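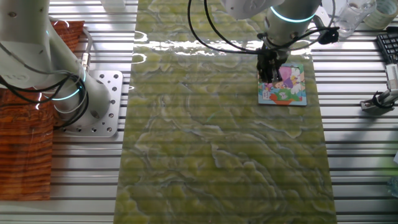
Tapsell Workcell Practice Kit

A two-arm training bench for shops writing their own handling rules. Slotted table, jigsaw puzzle and the Pliline rule sheet, 5 pages.

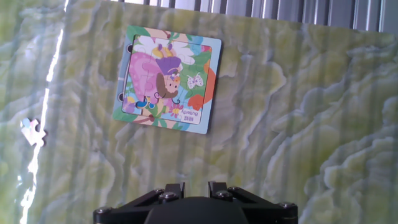

Puzzle tray with one piece out on the mat.

Rules in the sheet:
Start every shift with the arms at low speed – 300 mm/s is the ceiling in training mode.
Keep hands off the mat while either arm is enabled.
Log each dropped piece.
Stop and call the lead if a piece jams in the tray. Don't raise the grip force
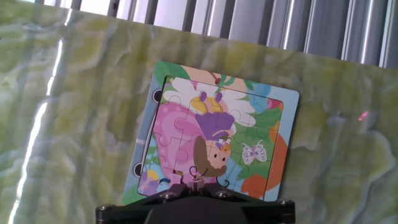 without a second signature on the log. Refill log pads are part no. 214, sold separately.

Grip checks are done on a single piece, held upright over the mat, before any placing run.
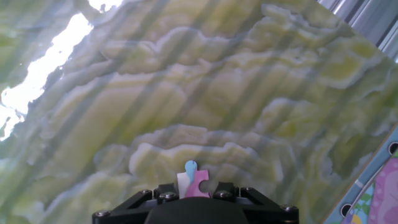 Sneha Kandpal: We added a rule that the grip check gets repeated after lunch. Could the next sheet have a box for it?

Rule sheet updated Tue 26 January. Order code 166.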